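Rilden Community Shop
Minutes of the Shop Group meeting, August 3, 2021, 7.30 pm, upstairs room

Present: 11 members, quorum met. Apologies were read out and accepted.

1. Minutes of the last meeting
Agreed as a true record, with one correction: the freezer repair cost £218, and the figure in the draft had two digits swapped.

2. Matters arising
The new door mat is down and is a great success. The back step has been painted. The Utotby bread delivery now comes at 6.45, so the rolls are on the counter before the school bus goes - several customers have said how pleased they are, and the group would like the bakery to be thanked in writing.

3. Takings
Sales for July were the best since we opened. We served 548 customers in the last full week, a lovely number for a shop this size. Cold drinks and snacks did very well in the warm spell. Newspapers are slightly down. It was agreed to put £1000 into the reserve and to look at it again in the autumn.

4. The snack and drinks shelves
This took up most of the evening and was a really good discussion. Everyone likes the dark grey unit with the white shelf edges. It makes the packets stand out and the whole corner looks brighter than the old pine one ever did.

Points made:
- Bottled drinks are fine on the top shelf for adults, but shorter customers have trouble reaching them. Try one row lower down for a fortnight and see how people get on.
- Biscuits, cakes and crisps should stay together in the middle. People come in for one and go home with two.
- Boxes that can stand up should stand up, with the front showing. They get knocked during the day, so whoever is on the till at 2 pm should have a quick straighten.
- Chewing gum is always being picked up and put down somewhere else. One suggestion was a small tray by the till. Another was to leave it on the shelf, where it sells perfectly well. Put to a vote and carried: tray by the till, to be tried until the end of the month.
- Price tickets: the Aigner ticket strips were passed round and admired. They clip on and wipe clean. Agreed to order one pack and fit them to the snack unit first.
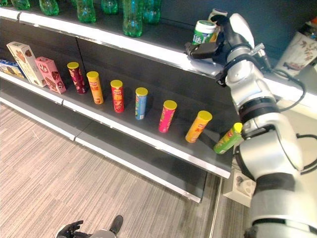 Item 4: the snack and drinks shelves, with green bottles on the top tier and the yellow-lidded crisp tubes in the middle.

There was a lot of warmth for the crisp tubes, which look so cheerful in a row. A request for more flavours was noted and will go on the next wholesale order.

5. Nistura fruit drinks
Samples were tried by all present. The pear was the clear favourite, the ginger divided the room. Agreed to take one case of pear to start with and to ask about sale or return on the ginger.

6. Rota
Saturday afternoons are still short. A notice will go in the window and in the village newsletter. Thanks to everyone who has covered extra shifts - the shop has not closed early once this summer.

7. Any other business
The bell on the door sticks. To be oiled.
A customer has asked for birthday cards without glitter. Agreed with enthusiasm.
The May stocktake sheets are still in the blue folder and need filing.

Meeting closed at 9.10 pm. Next meeting in four weeks, same time and room. Please bring your own mug.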